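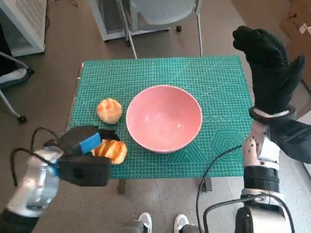

Two rolls and the pink bowl, on the green cutting mat.

In praise of the bread bowl

I have been meaning to write something in defence of the bread bowl for a long while now, and as January is a month in which people throw things out of their kitchens, I had better get on with it before any more of them end up in a charity shop box.

By a bread bowl I don't mean the clever sort made out of bread, with soup in the middle, though I have eaten one of those and enjoyed it down to the soggy bit at the bottom. I mean a bowl that lives on the table and has bread in it. When I was small every house I went into had one. At some point we all seem to have agreed that rolls could stay in the bag they came in, with the neck of the bag twisted and tucked underneath, and that anybody who wanted one could put a hand in and rummage. I did it myself for years. I am not proud of it, but I was busy, and the bag was there.

What changed my mind was a week in a rented cottage at Rilau one June, when it rained on 6 days out of the seven and we spent a great deal of time sitting round a table looking at one another. The cottage had almost nothing in its cupboards. There was a saucepan with a loose handle, a drawer full of corkscrews, and one large, deep bowl with a chip in the rim. We put the rolls in it on the first morning, for want of a plate, and by the middle of the week I noticed that breakfast was going on until nearly eleven. People would finish, push their chairs back, look at the bowl, and take another half. They'd pass it across and start talking again. I have never seen a plastic bag do that for a family!

So I came home and began putting our bread in a bowl, and I have held opinions on the subject ever since, which my household bears very patiently.

The first of them is that the bowl should be a plain one with a bit of colour inside. Bread is a brown and golden sort of thing, and it looks its best against something cheerful. Salmon pink is lovely with it. I know white is the safe choice and that every shop from here to the coast will sell you a white one, but a golden roll in a white bowl always makes me think of a hotel buffet, and a golden roll sitting in pink makes me think somebody is pleased to see me. Glossy is good too, as the crumbs wipe out with one pass of a cloth.

The second is about size, and here I part company with my own sister. She likes a great wide bowl, filled to the top. I like a modest one. A small bowl with a couple of rolls in it looks generous, and a large bowl with the same couple of rolls looks like the end of a party. You can always get up and fetch more (the walk to the bread bin is hardly a pilgrimage).

Then there is the matter of the rolls themselves. I am very fond of a round one with the top scored across both ways, so that it comes up in lumps you can pull at with your fingers. A roll like that is asking to be torn, and torn bread is better company than sliced. It takes butter unevenly, I grant you, and there will be a corner with far too much on it, and that is the corner I want. The bakery on Ndlovu Street does a good one, although they sell out early on a Saturday and I have had to learn to be out of the house before I am properly awake.

I suppose I ought to say something about what goes underneath, as I was told off for it only last week. A tablecloth is very nice if you like ironing. I don't. A cutting mat, the green kind with the white grid that people use for paper and fabric, does perfectly well on a small table. It lies flat, the crumbs show up against it, and you can carry the whole lot to the sink and shake it. My friends think this is slovenly. They may be right, but I have watched those same friends chase a crumb across good linen with the side of a knife, and I would sooner have my mat.

There are objections, of course. Bread left out in a bowl goes stale sooner, and I can't argue with that, except to say that you should put out what you are going to eat and leave the rest wrapped up. It is one more thing to wash. It takes up room — and I do know what it is to have a table so small that the teapot and the marmalade have to take turns.

All the same, if you have a bowl at the back of a cupboard that you were about to part with, do give it a week first. Put it on the table in the morning, put the rolls in it, and leave it where everyone can reach.

Posted January 15, 2018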